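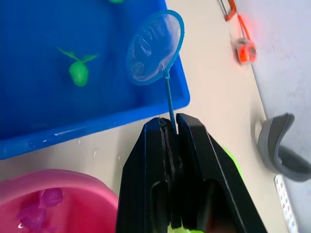 Saturday, late

Spent most of the evening on the Zulstead license move and I'm still not sure it worked. The page says "transfer in minutes." I started at seven. The old laptop wouldn't release its seat until it had phoned home, and it wouldn't phone home until I updated the license manager, and the update wanted a restart, twice.

Marilou says floating licenses will fix all this. One server in the closet at Cornow, everybody borrows a seat when they need one, hands it back at night. Maybe. I remember hearing the same speech when we bought the Roy plugins, and those went dark for two days when the server clock drifted. She says that was the old version. It's always the old version.

The quote came in too. 400 a seat if we stay as we are, 372 if we go floating, plus a "maintenance plan" that no one at the vendor will describe in a full sentence. I asked what happens if we stop paying it. The reply thanked me for my interest.

Jacinto wants to skip the whole business and go to Jullik, which lets you sign in from any machine. Fine until the internet drops in the middle of a session. Their help page promises 30 days offline, then further down it says the 30 days "may vary by product." Which products? I clicked through and got a page about student pricing.

Tried the borrow feature before giving up. It gave me a seat, showed a green check, and then the program opened in demo mode anyway – with the check still green in the other window. Error 37, which the manual lists as "reserved."

Wrote down the old activation codes on paper and put them in the desk drawer. Marilou will laugh. I'm leaving the old laptop plugged in until October regardless of what the dashboard says about it.

Ask Jacinto if he ever got his refund from the last one.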